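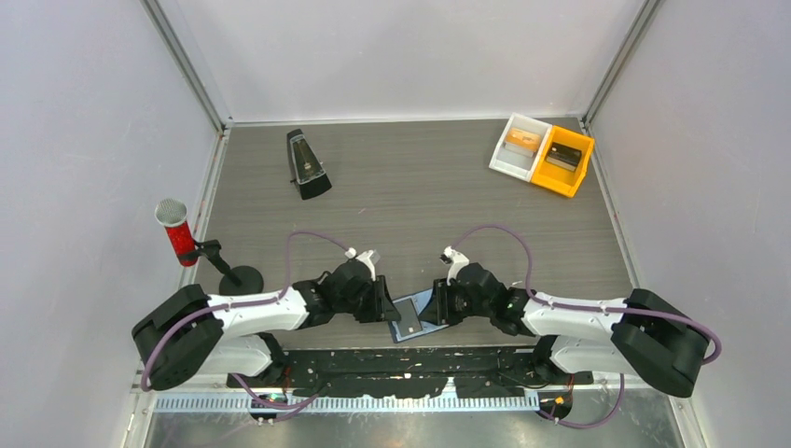 *The Lineo two-arm kit at the bench, both grippers on the blue piece. Bins at the back right.*

I have had the Lineo bench kit on loan from Vunbridge since October, and the loan period is nearly up, so these are my notes on it. Vunbridge is the reseller for this part of the country. They supplied the arms, the base plate and the controller, and I paid the freight. The list price for the pair is $3,275 before tax, and that buys both arms, their supplies, the mounting plate and a year of software updates. The enclosure is extra.

## Mechanical

The arms arrive as separate units with the grippers already fitted. Both bolt to one long black plate at the front of the work area, which fixes the distance between the bases. I would have preferred slots to fixed holes. As it stands, the overlap between the two work envelopes is whatever Lineo decided it should be, and for small objects near the front centre it is generous. Toward the back corners it is poor. One arm can reach into a bin at the back right, but the other can't usefully help it there, so any job that ends in the bins has to be planned as a two-arm stage followed by a one-arm stage.

The links are white, the wrists and grippers black. The finish marks easily. I wiped the white parts down with isopropyl more often than I care to admit.

The purple cables run outside the arms in a wide loop from base to gripper. This is the part of the design I like least. The loop needs enough slack for full wrist rotation, and slack has to go somewhere. Mine also hang below the front of the plate, where there is a comb-style tray that takes some of the wiring tidily and leaves the rest to the installer. On the first weekend I caught a connector during a fast homing move and had to reseat it. No damage, but I have limited the wrist travel in software ever since.

## Software

The controller speaks to a desktop application called Qian, which Lineo licenses and bundles. Qian handles homing, teaching by hand, playback and a basic collision check between the arms. The collision check uses simplified shapes for each link and it is conservative, so a close two-handed grip on a thin object will often be refused until you mark a small shared zone as permitted. The setting is under Cell, then Zones, then Overlap. The manual puts it in an appendix.

Update rate on the joint positions is 200 Hz. That is adequate for slow handling and for anything taught by hand. If you intend to close a force loop around a two-arm grasp, it is marginal - I could get stable holding on rigid objects, and I could not get it on anything with give.

Teaching is done one arm at a time and then merged on a timeline. Merging works well. Editing after the merge does not: move one waypoint on the left arm and the right arm's timing has to be re-aligned by hand. Vunbridge tell me a fix is scheduled. I would not buy on the strength of it.

## Gripping

The white fingertips are replaceable and come off with a small hex key. Lineo include 2 sets per arm. The standard ones are fine on flat-sided objects. With both grippers on a flat blue rectangular piece like the one in the photo, the main difficulty is squareness. If one jaw closes slightly ahead of the other, the piece turns, and from then on the taught path is wrong by that angle. Staggering the closing commands and easing the second arm in at low force improved matters a great deal.

## Compared with the Plusdale

I also had a short trial of the Plusdale pair last year. It is heavier, its cables are internal, and its teaching software is worse in nearly every respect. Repeatability was better on the Plusdale in my hands, though I did not measure it under the same conditions and would not put a number on the difference. It also needs a proper bench. The Lineo will sit on a sturdy desk if you keep the acceleration down.

## Support

I lodged 4 tickets with Vunbridge. Three were answered the same day by someone who had clearly used the equipment. The fourth, on the timeline re-alignment, went to Lineo and came back with a link to the manual page I had quoted in the ticket.

I have asked for the loan to be extended while I try the softer fingertips. If that is refused I will probably buy one arm and wait on the second until Qian's timeline editing has been sorted out.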